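A Short Shelf of Wooden Toys

Jan 3, 2020

Hoi-yan Tse has worked with babies and toddlers for 16 years, first in a daycare in Usell and now at Tondomeo, the toy-lending room she set up on the ground floor of the old Cerkska building. Families join, borrow two toys at a time, and bring them back when the child is done with them. Most of what she lends is wood. We talked about what she keeps and how parents can use it at home.

She started with the object permanence box, which goes out more than anything else. "People come in with a nine-month-old and ask for that," she said. "They've read the name somewhere. It's a box with an opening in the top and a drawer in the front. You put something in and it's gone, and then you pull the drawer and you have it back. A baby will do that for as long as you let them."

The ones she likes best have a slot as well as a round hole, so the same box can stay in the house for longer. A ball goes in first, then a peg, then a coin or a flat disk, which takes a turn of the wrist. She also looks for a knob that a small hand can get around. "If the knob is thin, they pull it with two fingertips and get mad. I want a fat round knob. And I want the drawer painted a different color from the box, so they know where to look."

I asked what parents get wrong. She thought about it and said they put too much out. A whole basket gets tipped on the rug and the child picks up one thing after another without staying on any of it. She tells families to use a board or a mat, something pale, and to set the pieces on that.

"White is good," she said. "Dark blocks on a dark table, the child has to search for them. Put them on white and they can see every one. They can see the spaces in between too."

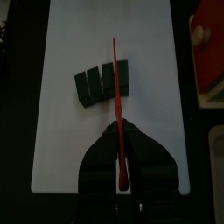 Dark green blocks in a short row on the white board, with the red stick crossing the two at the right.

Blocks are the second thing she talks about with new members. She doesn't mind whether the rows come out straight. Lining pieces up side by side comes well before stacking for some children, and after it for others, and she has given up telling parents which to expect. "My own son didn't stack anything until he was two. He made lines. Lines down the hall, lines under the bed. Then one morning he made a tower and that was the end of the lines."

She buys from a few makers. The larger pieces come from Ivanyshyn, a workshop that sends her an order every October. She goes over each piece with her hand before it goes on the shelf and sends back anything with a rough corner. Paint gets a rub with a damp white rag. If color comes off on the rag, that piece goes back too.

A good part of her week is spent checking returns. Things come back with parts missing, or with parts from some other toy. She lays everything out, wipes it down and matches it to the card in the bag. The cloths are washed separately and she never has enough of them.

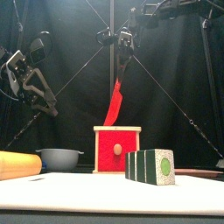

Household things get mixed in with the toys, and she is happy with that. A bowl, a flat tray, a piece of cloth and something that rolls will keep a one-year-old busy on a rainy afternoon, and most homes have all of it already. Cloth is useful in the same way as the box. Lay it over a block and the block is hidden, and the child learns to pull the cloth off. She suggests a plain one in a strong color, small enough to lift with one hand.

"I had a mother apologize to me because her daughter only played with the bowl," she said. "I told her to return the toys and keep the bowl."

Long thin pieces are where she gets careful. Anything shaped like a stick stays with the grown-up between turns, and she doesn't lend them for children under two. With the older ones she likes to see a stick used together with blocks. They push with it, they tap, they try to stand it up next to something and hold it there.

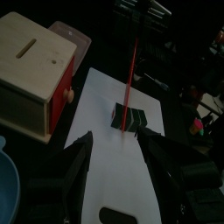 Where the box should sit is a question she gets by email a lot. Her answer is off to one side, with the drawer facing the open part of the board, so there is room to pull it all the way out. The blocks can be nearer the middle. If the child carries them over to the box and tries them in the hole, fine. Some fit and some don't.

Before I left I asked what she would buy with more money. She wanted a second object box, more trays and better shelves. The current shelves came with the room and are too high for anyone under three.

Tondomeo is open to new families, and the first loan is free. Bring a bag.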